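Unit 6: Evaluating a Commercial Gripper Kit
Course handout, Applied Automation – Instructor: Uriel Alarcón

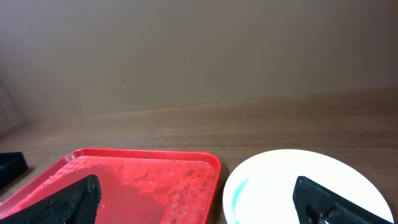
Figure 6.1. Wrist camera view of a tabletop task with a red tray and a white plate. Gripper fingers open.

6.1 Purpose of the unit
Students will assess the Drodex tabletop kit as a prospective buyer would. The kit is offered by Filtaditz in two versions. The basic version includes the two-finger gripper, the wrist camera and the mounting plate. The extended version adds a second set of fingers and a one-year service plan. The arm is purchased separately in both cases.

6.2 Terms of the offer
The basic version is listed at $2,000 and the extended version at $2,590. Finger pads are covered for 1,000 working hours. Damage caused by cleaning agents is excluded, and students should read that clause closely before completing Worksheet 2.

6.3 Points for review
Field of view. The wrist camera shows both fingertips together with the work surface. In Figure 6.1 the fingers stand wide apart, one over the tray and the other over the plate, and each hides part of the object beneath it. Consider how much of a dish or tray must remain visible for an operator to judge a grasp.

Surfaces. Glossy rims and bright white ware reflect light differently from a wood-grain tabletop. Note in your report any object whose edge is hard to locate in the camera view.

Upkeep. Small pale specks show on the dark fingers in the figure. The supplier's manual calls for wiping the fingers after each session with a damp cloth. Record the time this takes.

Support. Filtaditz refers service requests to Jeltell, which answers by e-mail only. Pascual Palma will present the service agreement in the second hour.

6.4 Written work
Submit a report of two pages recommending the basic version, the extended version or no purchase. State the intended use and the expected weekly hours. Reports that repeat the sales sheet without comment will be returned.

Reading: Quezada course reader, chapter on end effectors, through the section on finger wear. The reports are due at the end of September.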